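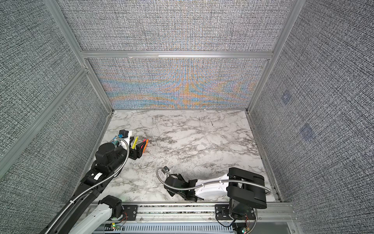
黄色とオレンジ、マーブルの上で(1月の机まわりギャラリー)

蛍光マーカーが2本、白いマーブル模様のテーブルの上。1月のギャラリーはこれでいきます!

机まわりの写真を載せて、好きなことを好きなだけ書くページです。いつもは短いコメントをつけて終わりなのに、今月は色の話を始めたら止まらなくなって、ひとことのはずの欄がどんどん伸びました。お茶でも飲みながら、気になる見出しだけ拾ってもらえればうれしいです。マーカーの色、マーブルの模様、グレーの布。だいたいそのあたりをうろうろします。

黄色のこと

まず黄色。明るい、はっきりした黄色です。白とグレーの模様の上だと、とにかく目が先にそこへ行く。ちょっと斜めに起きた角度なのもいいんですよね。寝かせてあるペンより元気そうに見えます。

わたしは長いこと黄色のマーカーをばかにしていました。学生のころに教科書を真っ黄色にした思い出のせいです。どこが大事なのかわからなくなるくらい塗って、テスト前に開いたらページ全部が大事だった、という。それで大人になってからは水色とか薄い紫とか、おしゃれな色ばかり買っていました。

戻ってきたのは去年の冬です。同じ部屋で仕事をしているLiya Birhaneさんが、わたしの水色の線を見て「これ、引いてあるの?」と。引いてあります、と答えたんですが、夕方の蛍光灯の下だと自分でもあやしい。翌日に黄色を1本買いました。引いた瞬間に「ああ、これこれ」ってなりました。黒い字がそのまま黒く読めて、しかも線はちゃんと見える。えらい色です。

オレンジのこと

オレンジのほうは、端のキャップのところがピンクっぽい赤。軸と端で色が少しずれているのがかわいくて、今月いちばん長く眺めていたのは実はここかもしれません。黄色のすぐ右に斜めに寝ていて、先っぽは奥の壁のほうを向いています。

オレンジとピンク赤という組み合わせ、服だとわたしは絶対に着られないんですけど、文房具だと平気なんですよね。小さいからかな。夕焼けとか、果物の断面とか、そういう方面の色です。柿というよりは、もうちょっと南の果物。

使い道としては、黄色の次に引く色です。黄色で一回読んで、二回目に読んだときに「やっぱりここだった」と思ったところへオレンジを足す。なので、うちの資料はオレンジのほうがずっと少ないです。オレンジが多いページは、だいたい締め切り前に焦って読んだページ。線も曲がっています。

重ね塗りについて、ちょっと脱線

黄色の上からオレンジを引くと、ペン先に黄色がつくことがあります。次に白い紙に引いたとき、最初だけ薄いオレンジになるやつ。あれが嫌いな人と好きな人がいて、Kidus Tilahunさんは嫌い派、わたしは好き派です。気になるときは、いらない紙に短い線を何本か引けば元の色に戻ります。わたしは戻さずに本番の紙へ行ってしまうので、メモの1行目がいつもグラデーション。

逆に、オレンジの上から黄色を引くのはおすすめしません。黄色のほうがずっと汚れやすいです。これはもう順番の問題なので、薄い色が先、濃い色があと。絵の具と同じですね。

あと、ボールペンの字の上に引くなら少し待ってください。わたしは待てなくて、会議の名前のところを何度もにじませています。Gebremedhin Asfawさんのお名前をぐしゃっとさせたときは、さすがに書き直しました(長いお名前なので、2回目は最初よりきれいに書けました)。

マーブルのこと

白地にグレーと黒の筋が斜めに走っています。真ん中あたりと左の奥のほうが特に濃い。マーブル模様って、店で見本の小さい板を見ているときは上品なのに、テーブルの大きさになると急に迫力が出ませんか。川を上から見たような、地図のような。

白一色の天板だったら、マーカーの2本はもっと図鑑っぽく見えただろうなと思います。筋があるおかげで、ちょっと絵みたい。色のついたものを置くなら、わたしは断然こっちが好きです。

うちにもマーブル柄のものがあります。といっても机に敷くシートで、Drolliaという雑貨屋さんの奥の棚で、はしっこの半端な長さのを売っていたもの。幅が80センチで、うちの机が83センチ。あと3センチ! 左右にちょっとずつ木が見えているのが最初は気になって、真ん中に寄せたり左にぴったりつけたり、しばらくやっていました。いまは左にぴったり派です。右の余ったところには細い鉛筆が一本ちょうど置けます。

マーブルの困ったところは、消しゴムのかすが模様にまぎれること。グレーのかすは本当に見えない。手で触って、あれ、ざらっとする、と気づくんです。なのでわたしは目で見て掃除するのをあきらめて、木曜の夕方に小さいほうきで端から端まで掃くことにしています。模様かごみか考えなくていいので気が楽です。

写真の天板にも黒っぽい点々があちこちにあって、手前の真ん中あたりに多めです。親近感がわきます。

グレーの布と銀色の枠

囲いの壁は、織り目のあるグレーの布。それを銀色のアルミの枠が支えています。背景にこういう落ち着いたグレーがあると、明るい色がきれいに見えるんですよね。黄色がいちばん得をしているかも。

グレーの布といえば、Hamdia Tilahunさんが去年、机の後ろの壁にグレーの布を一枚張ったんです。画びょうで四隅を留めただけなのに、机の上のペン立てが急に店の棚みたいになって、みんなで見に行きました。わたしもまねしようとして、家にあった紺の布を張ったら、今度は部屋が暗くなってしまって。3日で外しました。やっぱりグレーがいいみたいです。うすめの、織り目がちょっと見えるくらいのもの。

マーカーを長持ちさせたい人へ

このページを読んだImtiaz Mondalさんから、前に「すぐかすれるんだけど」と相談されたことがあって、そのときに返事したことをここにも書いておきます。特別なことは何もしていません。

キャップは音がするまで閉めます。しまうときは寝かせる。ペン立てに立てると、上を向いているか下を向いているかで出方が変わる気がして、わたしは浅い箱に横にしています。箱はお菓子の空き箱です。ふたがちゃんと閉まる、低いやつ。

かすれてきたら、捨てる前に一晩、ペン先を下にして置いてみてください。復活することもあります(しないこともあります。去年の緑はだめでした)。

強く押して引く癖のある人は、先がつぶれて線が太くなります。わたしがそうです。定規をあてるとさらに力が入るので、最近は手でそのまま引いています。曲がっても、まあ、読めるので。

どの紙に引くか

普段のメモはRiltisのノートに書いています。紙が少しクリーム色なので、黄色を引くとやさしめに出ます。白いコピー用紙のほうが、ぱっと明るい。同じペンなのに、並べると別の色みたいでおもしろいですよ。

オレンジはどちらの紙でもあまり変わりません。頼もしい。ただ、薄い紙だと裏に抜けるので、裏にも書きたいノートではオレンジを控えめにしています。手帳は特に。1月のページに勢いよく引いて、裏の週がまるごとオレンジの帯つきになったことがあるんです。なんの予定もない週なのに、すごく忙しそうでした。

2色で足りるのか問題

前は10色くらい机に出していました……と書こうとして、箱を見てきたらちょうど10色でした。出していたものの、使うのはいつも同じ色。残りはキャップの色を眺めて楽しむ係。それはそれで楽しいんですけど、読みながら「ここは何色だっけ」と考えている時間がもったいなくなって、冬のあいだは黄色とオレンジだけにしています。

困ったのは、人に直しをお願いするときくらいです。Liyaさんは緑がほしいと言います。緑は「済み」の色らしい。なるほどと思って、緑を1本だけ引き出しから復帰させようか考え中です(例のだめだった緑ではなく、新しいほう)。春になったらピンクも出したくなりそうだし、そのころにはまた10色に戻っている可能性もあります。

色の組み合わせメモ

白いマーブルに合いそうな色を、手持ちのペンでいくつか試しました。家のシートの上での話です。

黄色は文句なし。
オレンジもよく映えます。筋の濃いところに置くともっといい。
水色は昼間はきれい、夜になるとグレーの筋に負けます。
薄紫も同じで、夜は見失います。机の上で本当に一回見失いました。
濃い緑は落ち着きすぎて、急に会議っぽい。
赤は強いです。一本でいい。

黄色とオレンジの並べ方は、平行にそろえるより、ちょっと角度を違えたほうがわたしは好きです。きちんとそろえると売り場みたいになるので。

おたよりのこと

自分の机の2色を教えてくれるおたより、まだまだ待っています。先月いただいた「紺と金」のかた、あの組み合わせはまぶしかったです。まねして買いに行ったらDrolliaでは金が売り切れで、代わりに銀を買って帰りました。グレーの布に合うかどうか、Hamdiaさんの壁の前を借りて試してみるつもりです。

来月は消しゴムか、クリップ。いまのところクリップが優勢です。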